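Participants wanted: hand-held gripper sessions, Gondberg site

Hashemi is looking for 17 people to take part in paid recording sessions starting in December. You will sit or stand at a table with a gripper in each hand and handle packets and other small goods.

We are recruiting again after a fault. In the last round the left gripper kept reporting its fingers as closed when they were open. 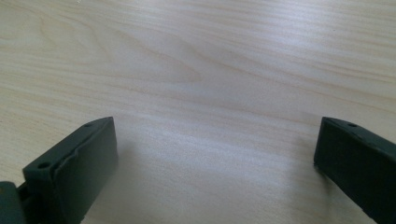 The error was small at first and got through our checks. By the time it was found, 1,363 recordings out of 4,000 had to be thrown out. No one was hurt. The trouble was traced to a cable connector working loose whenever the wrist turned over, and Cerkis has since supplied a locking type.
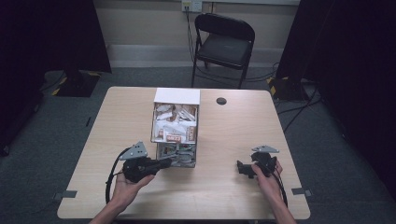 Sessions last two hours with a break halfway. You need to be 18 or older, able to use both hands, and free of any current wrist or shoulder injury. Long sleeves must be rolled up. No experience needed.

We also want people who will speak up. If a jaw sticks, a cable pulls or something feels off, stop and tell the session lead — you are paid for the full time either way.

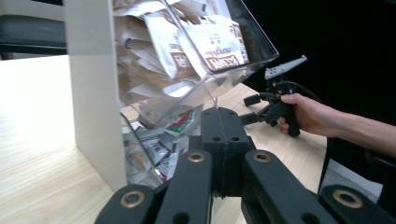

People who took part in the earlier round are welcome to apply again. Pay is $500 for the full set of sessions, sent through Bindik after your last one. Parking is free behind the building. To apply, use the form on the Hashemi careers page and say whether mornings or afternoons suit you.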